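Trikholm (film)

Trikholm is an independent comedy-drama film written and directed by Kamonchanok Thongdee. It follows two cousins who spend one August trying to keep their late aunt's catering business open in a small harbor town. The film stars Imelda Tolentino and Riaan Msimang, with Jarlath Mac Mathúna in a supporting role as the landlord. It was produced by Lusico and runs without chapter breaks or voice-over, both of which had been part of the original script.

Plot

Nela (Tolentino) returns to Trikholm for her aunt's funeral and learns that the catering business has been left to her and her cousin Deon (Msimang), whom she has not spoken to since school. The business has one booking left, a wedding for 368 guests, and the deposit has already been spent. The cousins agree to do the job and then sell.

Most of the film takes place in the days before the wedding. Nela wants to cook from the aunt's handwritten menus, while Deon wants to buy the food in and plate it. Their landlord, Mr. Farrell (Mac Mathúna), visits each evening to ask for the rent and usually stays to eat. The wedding is called off the night before. The cousins serve the food to the town from the harbor wall, and the film ends before they decide about the sale.

Production

Thongdee wrote the first draft while working as a script reader. An early version had the cousins running a ferry, but boat scenes proved too expensive and the setting was moved to a kitchen.
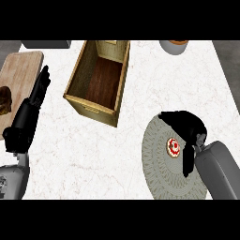 The kitchen scenes were shot over two weeks in a former school canteen. Cinematographer Paweena Wannasri kept the camera at shoulder height for most of them and used long takes, the longest of which covers the whole of the second argument between the cousins. Food appears in nearly every scene, and the production design favored plain surfaces against which it would stand out, in the way that a dark brown piece of food does on a pale wooden cutting board. The actors did their own chopping and plating. Tolentino took a short course in knife skills before filming, and Msimang was asked not to, so that Deon would look less sure of himself.

The harbor scene used 700 extras, many of them residents who had answered a notice in the local library. It was filmed in a single evening, beginning at 6 p.m., and rain in the last hour was kept in the finished film.

Music

The score is by the duo Boonchu and is played mainly on accordion and upright bass. Two songs from the duo's first record, Kasik, are heard during the harbor scene.

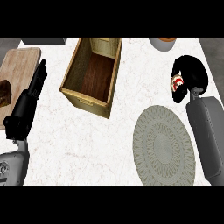 Reception

Reviews were mostly favorable. Critics praised the scenes between Tolentino and Msimang and the patient handling of the family quarrel. Several thought the landlord was underwritten, and the open ending divided audiences at early screenings. Thongdee later said that a version with a clear ending had been filmed and dropped in the edit.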